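Section 4: Setting up the Presano for home vocal recording
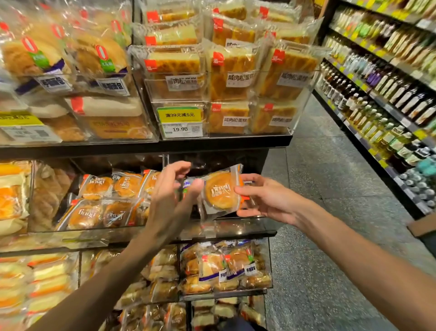
The quick-start card claims you can be tracking vocals two minutes after opening the carton. You can't. Allow an evening, and don't book a singer until you've been through this section once on your own.

These steps assume the Presano interface, one condenser mic and a computer running Clamero. If you're on other software the menus will differ, but the order stays the same.

Before you start

Unplug your monitors or turn them right down. Download the driver from the Presano support page and ignore the one on the supplied USB stick, which was already out of date when we bought our unit in May.

4.1 Connecting

1. Install the driver and restart the computer. The installer says a restart is optional. We had no sound until we did it.

2. Plug the interface straight into the computer. Hubs are "supported" according to the box. Ours dropped out in the middle of takes.

3. Connect the mic to input 1 with an XLR cable. Gold-plated connectors won't make your chorus any bigger, so use whatever cable you own that doesn't crackle.

4. Turn the input 1 gain fully anticlockwise, then press the 48V button. Wait for the light to stop flashing.

CAUTION: Never switch phantom power on with an old ribbon mic connected. Some survive it. Don't find out with yours.

4.2 Setting the level

5. In Clamero, open Preferences, then Audio, and choose Presano as both input and output. Check this again after every software update, as it has a habit of going back to the built-in microphone.

6. Create a mono track and arm it.

7. Sing the loudest part of the song at full voice. Everybody holds back during a level check and then clips on the first high note, so do the high note now.

8. Raise the gain until the peaks sit near -12 dB. The green ring on the front panel is marketed as a smart level guide. It's a light. Watch the meter on the track.

Note: The "Auto Vintage" button adds a treble boost and a little distortion before the signal reaches the computer, and you can't remove either one later. Leave it off. You can ruin the vocal at the mixing stage if you still want to.

4.3 Headphones and delay

9. Set the buffer to 128 samples. If you hear clicks, go up to 256.

10. Turn the Direct knob to the centre and have the singer try one verse. If they hear themselves doubled, mute the track's software monitoring.

Zavico sells a latency optimiser that is meant to fix this for good. Martim Gouveia ran it on our studio machine for a full album of backing vocals and couldn't pick the takes made with it from those made without. Save your money for strings.

4.4 Test take

11. Record one verse and chorus, then play it back through speakers as well as headphones.

12. If there's a low hum, move the power supply away from the mic cable before blaming the mic.

13. Save the session as a template. Clamero's autosave keeps the last 49 versions, but they all live on the same drive, so copy the template somewhere else too.

For guitar and bass through the Zapata pedal input, go to Section 5.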